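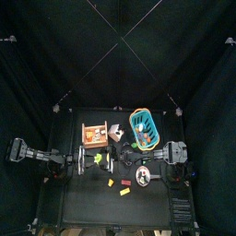 **Figure 3.** Toy food, a crate, a basket and a frying pan on the dark tabletop.

### 4.3 What people call "put away"

I went into the Irkville sessions sure that everyone sorts toy food the same way - fruit with fruit, done. Well, no! Daranee Chareonsuk and I coded 293 tidying episodes, and over 40 of them ended with something left in the pan on purpose. As Figure 3 shows, our layouts have both a wooden crate and a turquoise basket with an orange rim, and I'd guessed the basket would win for fruit. In Flinincombe it did. In Irkville people just used whichever was closer, so I've kept the two towns apart in the tables that follow.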